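About Us

Tronier is a small outfit that helps people plan, budget and buy robot equipment, and most of what we do happens at desks like this one.

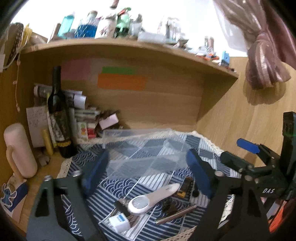
Who we are (well, who I am, mostly)

Hi! I'm the person who answers the email. I started Tronier after spending a good chunk of my working life on the wrong end of purchase orders — filling them in, chasing them, and then explaining to someone in accounts what an end effector is and why it needed a second cable. I kept a folder of every mistake I made on those orders. It got thick. When a friend at another lab asked to borrow it, and then her boss asked, I figured there might be a little business in it.

So now there is one. We're a tiny company and we plan to stay that way. I do the planning and the spreadsheets, and there are two part-timers who do the bench work, meaning they set up hand-held grippers, small arms and sensors and use them on ordinary stuff for days at a time before a client spends a cent. We don't sell equipment and we don't take commissions from anybody who does. You pay us for the plan, and then you go and buy from whoever you like.

What we help with

Mostly it's groups buying their first or second round of robot gear. University labs, a couple of community colleges, small manufacturers who want to try automating one table before they try automating a building. They usually come to us with a number somebody gave them and a rough idea of what they want, and those two things almost never match up.

We sit down (on the phone, or in person if you're close) and work out what you want the equipment to do on a normal day. Then I turn that into a list, the list into a budget, and the budget into something you can hand to whoever signs things. If you have a grant with odd rules about what counts as equipment and what counts as supplies, please tell me in the first call. I love those rules. I have a whole tab for them.

We also help with the unglamorous bits:

Bench and floor space, and where the power is coming from
Spares, pads, fasteners, chargers, adapters
Storage, because it all has to live somewhere at night
Training hours for whoever will be running it
A replacement schedule that goes past year one
Shipping, customs and return terms

That list looks boring and I'm sorry, but it's where the money goes.

How a plan gets made

Every job is a bit different, but it usually goes in the same order.

First there's a call, which is free. I ask a lot of questions and you'll probably have to go and find out some of the answers. How many hours a day will it run? Who's going to fix it? Does the door to the room open wide enough? (We once planned a lovely workcell for a room that could only be reached by a spiral staircase. The arm went in fine. The table did not.)

Then I write what I call the ugly draft. It's one long sheet with everything on it, including the stuff you'll tell me you don't need. We go through it together and you get to cross things out. I'll argue with you about some of them, and you're allowed to win.

After that comes bench time. If you're looking at hand-held grippers, for instance, we'll spend a few sessions using one on the kinds of objects you care about. Small things are where it gets interesting — binder clips, plug adapters, metal rods, little plastic boxes. A brochure will happily tell you how heavy a thing a gripper can lift, but I've yet to read one that told me how it feels to pick up a binder clip with it for an hour. We take notes on all of that and the notes go in your plan, with nothing tidied up.

Last, you get the clean version. It's got three columns for cost: what you need on day one, what you'll need in the first year, and what you can put off. People tell me the third column is the one they end up using the most.

What it costs

I always hated "contact us for pricing," so I'm just going to put it here.

The first call is free. A plan for a single bench or station is $600. Bench time is $50 an hour, and a typical single-station plan uses 15 hours of it, though you can ask for less. If you've already bought everything and you just want somebody to look over a maintenance budget, that's billed at the same hourly rate and we'll tell you up front how long we think it'll take.

Schools can pay in two parts, one before the end of a fiscal year and one after. I know how that goes.

A few things I believe about buying robots

Buy the consumables at the same time as the machine. Finger pads wear, screws vanish into carpet, batteries get tired. If the pads are on the same order as the gripper they get approved with it, and if they're on a separate order six months later you'll be writing a paragraph of justification for a bag of rubber. I've written that paragraph many times.

Budget for the person. Somebody's going to be using this equipment for hours, and those hours belong in the plan even if the salary comes out of a different pot. I've seen beautiful hardware sit under a dust sheet for a whole semester when the one student who understood it graduated.

Plan for the space you've got. Lots of our clients are starting out on a regular desk, with shelves over it and bottles and sticky notes and cables, and they feel a bit embarrassed when they send me pictures. Please don't be! A real desk tells me far more than a floor plan. I can see how much reach there is under a shelf and where the cord would have to run, and I can usually talk you out of buying a bench you won't need until next year.

Get two quotes for anything with a cable coming out of it. And ask both vendors the same question about lead times, in writing.

Leave some slack. I put a contingency line in every plan and I'll fight for it harder than anything else on the sheet. If you don't spend it, you can buy more pads.

Some of the work so far

We've finished 59 plans as of this writing, from a single gripper and a laptop up to a room with several stations in it. I can't share most of them, but a couple of clients said they didn't mind being mentioned.

Nedbridge is a small training college that wanted to start an evening course in basic automation. They had money for equipment this year and very little promised for next year, so the whole plan leaned toward things that would last and could be fixed in-house. We moved a big piece of their budget out of one fancy arm and into several simpler hand-held tools plus a parts cabinet. I'm told the parts cabinet is the most popular thing in the room.

Politis makes packaging samples, and they were the opposite. They knew exactly which machine they wanted and had pretty much picked the color. We ended up agreeing with their choice, so that job was nearly all about timing: when to order, when to have the electrician in, and how to keep the old table running in the meantime. It's one of the shortest plans I've written and I'm still quite proud of it.

Then there's Trimov, which is our own thing. Trimov is the planning sheet I use on every job, cleaned up so other people can read it. You put in the hours, the items and the spares, and it spreads the costs over three years and gets grumpy (red cells) if you forget shipping. Clients get a copy with their plan, to keep and change however they like. I add to it whenever something surprises me, so it has a few rows that look strange until the day you need them. There's one for door widths now.

What we don't do

We don't install equipment or write your control software. I'm also not a safety inspector, so if your plan includes anything powerful enough to hurt somebody, there'll be a line in it for hiring one, and I won't take that line out.

We don't rank brands either. People ask me all the time for the best gripper, and I really can't tell you without knowing what's going to be in it. Send me a list of the things you'll be picking up and I'll be a lot more useful.

And we turn down rush jobs that have to be ordered by the end of the week. I did a few of those early on and I didn't sleep much.

Getting in touch

Use the form on the Contact page, and tell me what you want to do, what you think you have to spend, and when the money goes away if you don't use it. A photo of your room or your desk is a big help — don't clean up first. I read everything myself and usually write back within a couple of days, a little slower in March when every school on the planet remembers it has a budget.

If you already have a quote from a vendor, attach that too. I'll tell you on the call whether I think anything's missing from it, and if it looks fine I'll say so and you can save your $600 for spare parts.

Page last updated 8 March 2018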